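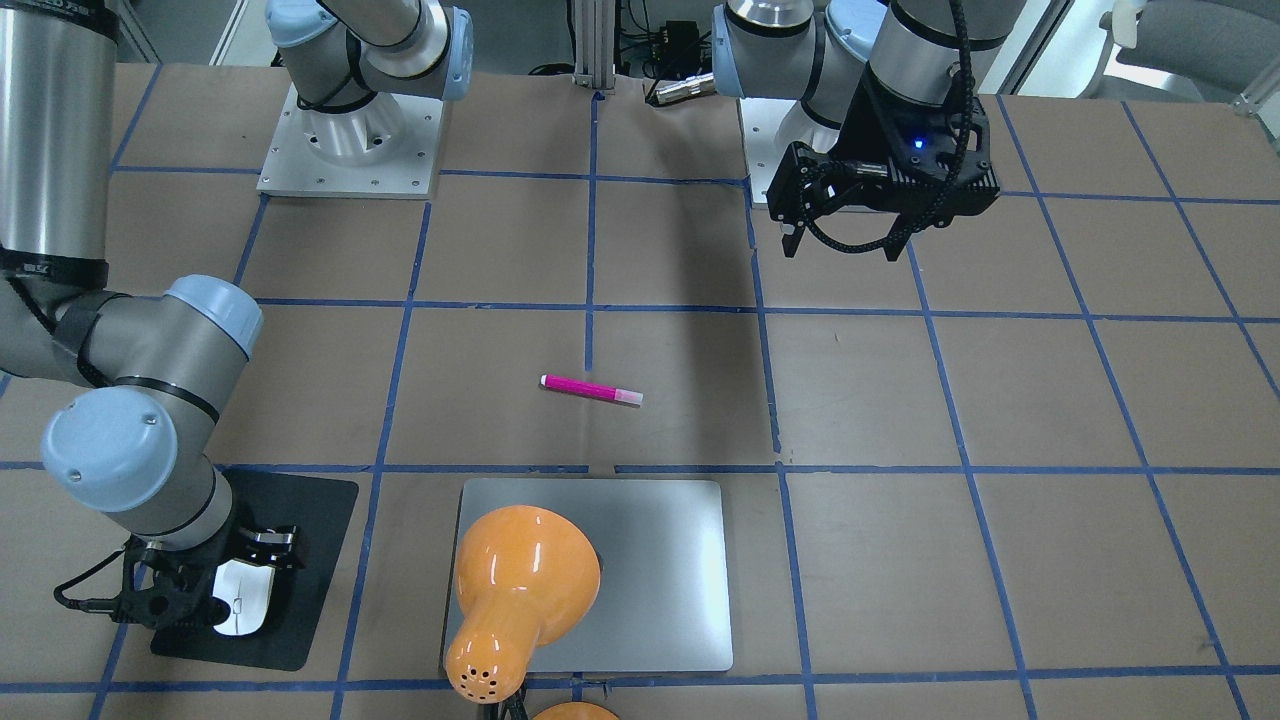

Workshop notebook, Padilla cell
2022-08-21

Scope of entry: scheduled check of the two-arm bench cell, carried out before the Gososus trials resume.

Base plates. All bolts on both plates were checked with the torque wrench. Two on the right arm had eased slightly and were brought back to the setting on the cell sheet. The left arm required no adjustment.

Grippers. Fingers were cleaned and the fasteners inspected. Opening and closing were run for 40 cycles on each side without a fault. The right gripper cable was given more slack at the wrist, as it had been pulling at full rotation. The replacement cable ordered from Furex is expected in December.

Work surface. The kraft paper was renewed and the grid laid again in blue tape. Grid positions must be re-entered in Zomby before any stored program is run. Programs saved against the former grid are not to be used.

Test objects. The mouse and its pad, the pink marker and the tray with the orange lamp shade remain in the current set. Mouse approach height was raised by 4 mm.

Running hours at close: 536. Homing took roughly 7 seconds per arm.

Outstanding: tidy the cables behind the bench; confirm left arm payload setting; update the cell sheet.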